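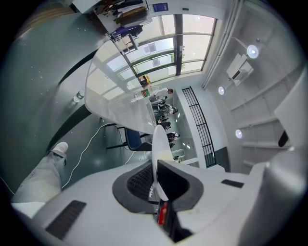

Floor paint peeling in patches, recoat or strip?

Posted in: Flooring and Basements

dullchisel
9/22/24
We bought a place in Fitthorpe last year and the back room has a painted concrete slab. The previous owner left half a can of Poirier porch and floor enamel on the shelf, so I assume that's what is on there. It is coming up in patches by the outside door and along one wall. The rest is stuck down hard. I can't get a scraper under it.

The room is 684 square feet. I would like to scuff the good areas, patch the bad ones and put two new coats over everything. My brother-in-law says strip it all or leave it alone. Has anyone done it the cheap way and had it last?

marlstone_kev
Tape a square of clear plastic to the bare concrete where it peeled. Seal all four edges and leave it a couple of days. If there are drops under it or the slab has gone dark, you have moisture coming up and no paint is going to stay there.

Do one in the middle of the room too, so you have something to compare.

hattie82
Agree with the plastic test. I would also look outside by that door before buying anything. Ours peeled in the same kind of spot and the downspout was emptying right against the wall. I put a longer extension on it, waited out the winter and then painted. Still good.

grout_and_about
I'm going to disagree with the patching plan. You can feather the edges all day and you will still see every patch when the light comes in low. Rent a floor grinder, take it to bare concrete and use a two-part epoxy. I used Premivetti in my garage and a car goes in and out on it every day.

dullchisel
What did the grinder cost you? The rental place here wants 82 dollars a day and the diamond discs are extra.

grout_and_about
Mine was in Prikville and it was more than that. It took me two days. Get the vacuum that goes with it, and tape plastic over the doorways. I skipped the plastic and was wiping dust off the kitchen shelves until November.

marlstone_kev
A garage with a car on it is a different job from a back room. If 90 percent of that enamel is stuck hard, it is a perfectly good base. Sand it dull, wash it with degreaser, rinse twice, let it dry, paint. I have done three floors that way – two basements and a laundry – and the only one that failed was where I got lazy about the rinse.

grout_and_about
So one in three failed.

marlstone_kev
One corner of one floor failed, under a washing machine.

ohmslaw_betty
Has anybody asked how old the house is? If that paint is old enough, there could be lead in a lower layer, and you don't want to sand or grind it dry. Get it tested before you do either one.

dullchisel
House is from the fifties. There is a darker layer under the top one, now that I look at the chips. I'll send one off.

hattie82
Good idea. A lab is worth the money over the swab kind, in my opinion. Cut the chip so you get all the layers.

dullchisel
Update. Lab says no lead in either layer. The plastic in the middle of the room was dry. The one by the door had drops under it after 30 hours. I went out with a level and the walkway slopes toward the house.

marlstone_kev
There's your peeling. Fix the slope first.

grout_and_about
Fix the slope, then grind it.

dullchisel
Walkway first. I'm going to leave the floor until spring, put a mat by the door and run the plastic test again before I buy paint. If it's dry I'll probably try the scuff and recoat. Does anyone know if a water-based floor paint will go over the old enamel, or do I need a bonding primer?

ohmslaw_betty
Primer. Do a small square in a corner, let it cure a week, then try to pull it up with tape.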